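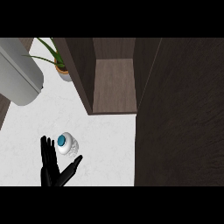
Trenura hand, open, next to the small item with the teal cap. Rendered view, Bultum room.

Trenura Hand Kit with Bultum Practice Room
Build your own robotic hand at home and try it in simulation first

Sold by: Nygård
Availability: in stock, next batch is packed in April
Type: self-assembly kit, plus files for download
Skill level: you have soldered before and you are not afraid of a small screwdriver
Page last changed: 31 Mar 2019

About this kit

Trenura is a hand with four fingers and a thumb, made to be built on a kitchen table or on a bench in a shared workshop. You receive the printed parts, the tendons, the motors, the control board and the screws, and you put it together in a few evenings. Together with the hand you get the Bultum room, a simulated living room where the same hand can be moved by the same program before any real motor turns.

We started with the hand alone. Many customers wrote to us that they finished the building well, and then the first evening with the motors ended with a broken tendon or a finger that was pressed against the table too long. So for the second version we made the room. Now we recommend to begin with the room, even when the parcel is already on your table and you are very curious about it.

The kit is suitable for one person, but it is more pleasant with two. One holds the palm and the other one pulls the tendons through.

What is in the box

Palm, upper and lower shell, matte black
Finger segments for four fingers and a thumb, matte black, sorted in bags by finger
Tendon cord, with enough extra for one complete repair
Motor block with bracket
Control board with USB cable
Bag with screws, pins and springs
Small hex key
Wrist plate with holes for the Purberg arm
Printed building instructions in English
Card with the download code for the Bultum room

Not in the box: power supply, soldering iron, glue, computer, and the arm. The hand can be fixed on a wooden stand if you do not have an arm yet. A drawing of the stand is included in the download.

The Bultum room

Bultum is a furnished room with a pale floor. There is dark wooden furniture with a shelving unit, a potted plant with long narrow leaves, and small things that you can lay on the floor for grasping. You may move the furniture. We advise to leave it where it is for the first exercises, and to work on the open part of the floor where the arm has space.

The default camera looks steeply down. It is not the prettiest view, but it is the one where you can judge the gap between fingers and thumb, and this gap is what you will be correcting most of the time in the beginning. There is also a side camera. The side camera is better for height, and many people switch between the two when they bring the hand down to the floor.

The room is made for two arms. If you have built only one hand, simply choose "one hand" at the start, and the second arm stays parked.

Objects are saved as separate files. You can add your own, if you are able to make a model with a closed surface. Please keep the models simple. An object with many small folds looks nice, but the contact calculation becomes slow, and on an older laptop the fingers will start to tremble. This trembling comes from the calculation and your hand is not damaged.

First exercise: an open hand beside an object

This is the exercise we recommend to everybody, also to people who have built other hands before.

Load the Bultum room and place one object on the free floor. Bring the hand down with the fingers straight and close together, and with the thumb spread out to the side. Place the fingers along one side of the object and let the thumb come from the other side. Stop there. Do not close anything.

Now look from the top camera and check if the object is between the fingers and the thumb. If it is too near to the fingertips it will roll away when you close. If it is too deep in the palm, the thumb will push it out. Correct the wrist and not the fingers. When you are satisfied, save the position under a name that you will remember later.

Repeat this with the object turned a little. Rounded objects forgive you a lot in one direction and nothing in the other. After 50 saved positions you will have a good feeling for it, and the file can be used later as a starting point for the real hand.

Closing comes in the second exercise. The thumb should move first, slowly, and then the fingers together. The speed is set in the file "close_speed", and the delivered value is 3. Please leave it at 3 until you have a good reason.

Building the hand

Please read the instructions once completely before you open the bags. The bags are sorted by finger, and the segments of the ring finger and the index finger look very similar. They are not the same part. If you mix them, the hand can be assembled, but the finger will lean toward its neighbour and rub.

Put the springs in before the pins. Cut the cord with a hot knife or melt the end shortly with a lighter, otherwise it opens like a brush and you will not get it through the second hole. Pull every tendon by hand before you connect it to the motor. The finger must close without jumping and come back by itself. If it does not come back, there is usually a small piece of plastic left inside the joint - take a 2 mm drill, turn it between your fingers and clean the hole. Do not use the electric drill for this.

The thumb has its own bracket and it sits at an angle. There are two possible positions for the screws. Choose the outer position for a wide grip and the inner position for small things. In the Bultum files the thumb is in the outer position, so if you build with the inner one you must also change it in the settings, or the real hand and the simulated hand will not agree.

The motors are connected at the very end. Keep the cover of the palm open for the first run so you can see the cord on the spools.

Working in a shared workshop

The hand was developed on a shared bench, and we tried to make it polite. It makes little dust, the motor noise is about the same as an electric toothbrush, and everything fits back in the box between two evenings, even when it is half built. There is a foam layer in the box with a cut-out for the open palm.

If other people use the same table, please disconnect the power supply before you go for a coffee. The hand is not strong enough to hurt an adult seriously, but it can pinch the skin well. Hair and scarves should be kept away from the spools.

For workshops that would like to buy several kits we can pack the bags for two hands together in one box, left and right, with a lower price for shipping. Write to us before you order, it cannot be selected in the shop.

Technical data

Weight of the assembled hand: some 400 g without wrist plate
Fingers: four, plus thumb
Colour: matte black (printed parts can not be ordered in other colours at the moment)
Connection: USB
Mounting: wrist plate for Purberg arm, or wooden stand
Software: Bultum room, download
Hand side: right or left, please choose in the order

Does it fit my arm?

The wrist plate fits directly on the Purberg arm, both the short and the long model. For other arms you will have to make an adapter. The drawing of the hole pattern is in the download folder, and it is allowed to change it and share it with other builders. We can not test every arm, so please measure twice. The cable comes out at the back of the wrist and it needs a loop of free length, otherwise it pulls when the wrist turns.

Do I need a strong computer for the simulation?

A normal laptop is enough for one hand and one object. If the room moves in steps, switch off the soft shadows and use the simple plant. The leaves of the plant take more calculation than all the furniture together, which surprised us too.

Can I use the room without buying the hand?

Yes. The download can be ordered alone and the code arrives by email. If you buy the hand later, write us the order number and we take the price of the download away from the price of the kit.

Will the real hand do the same as the simulated one?

It will be close, but not equal. The cord stretches a little during the first days, and every builder makes the tension different. We suggest to run the position file on the real hand with no object, compare the fingers with the screen, and correct the tension screws. After one week do it again. The floor at home is also more slippery or less slippery than ours, and this matters for light objects.

Can it lift heavy things?

No. It is made for light household things. A full bottle is too much for the cord, and it will slip or tear. The guarantee does not cover tendons that are torn by overload, but extra cord is cheap and the repair takes less than an evening.

Spare parts

All parts can be ordered one by one: finger segments by finger, palm shells, springs, cord, motor block, control board. Please write which version you have. It is printed inside the lower palm shell, next to the cable hole. Fingers from the first version do not fit on the palm of the second version.

Returns

Unopened kits can be sent back. If the box is open but the bags are still closed, we also take it back, you only pay the postage. For a kit that is partly built please contact us first - often it is only one missing or wrong part, and we send it by letter without charge.

Questions about the building are answered by the same people who pack the boxes, so in the week of a new batch you may have to wait a little longer for the reply. A photo of the open palm from above, with good light, helps us very much to find the problem.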